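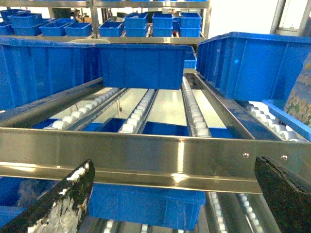 Figure 1. Blue bins and roller tracks, with the steel crossbar in front.

Getting Things Down the Slope
Project report, Byung-chul Woo
June 6, 2024

Our group picked the flow rack for the storage unit project, and I'm so glad we did! A flow rack is a shelf with a slope. You load a bin at the high side, it rides down on little wheels, and the rail at the low side stops it. No motor, only gravity (and a lot of wheels).

I wanted to know two things: does the weight of a bin change how well it rolls, and what kind of packing is easiest to pick out of a bin? For the first part we used 4 loads, the heaviest being 1000 grams, and let each one go from the same spot. The empty bin was the fussy one. It liked to stop halfway and sit there until the next bin bumped it. Put some weight in and it rolled beautifully, all the way down, with a great clatter at the end. We did 272 runs between November and spring, and I never got tired of that sound.

The wheels matter more than I expected. A bin that goes on crooked rides with one side off its track, and then it turns. McKinnon, my lab partner, started lining up the rim with the side rail before letting go, and our jams dropped right away. 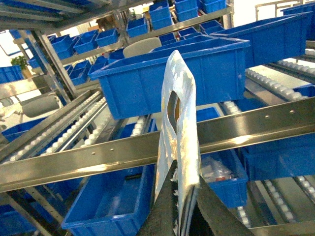
Figure 2. White plastic bag with an oval handle hole, blue bins behind and below.

Bags were the fun part. They slump, they fold, they slide under each other, but a handle hole gives you something to aim for. Boxes stack better, though I still like bags for light stuff.

Next time I would try a steeper slope and two sizes of bin on the same track.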